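Clislow Open Day

The Clislow Open Day is a yearly public event held each June at the Kinoshita workshop in Flekitdale. It began as a small evening for local schools and now takes up most of a day. The most recent edition drew 2,120 visitors, up from 888 at the first. The building can admit no more than 3,000.

Demonstrations

The main demonstration covers hand-held grippers, which a person carries through a task so that a robot arm can later be trained on the recording. The program is run under the name Zarkex. Sessions take place at nine tables, and each visitor gets one turn. The tools have two facing fingers with angled pads, in dark green on the model shown, and tasks are done on a plain white surface. 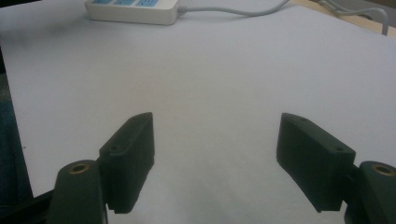 Visitor access

Entry is free. Doors open at 10 a.m. and the last session starts at 4 p.m. Children may use the grippers with an adult at the table. The machine shop is closed to the public during the event, but its output is on display in the front hall.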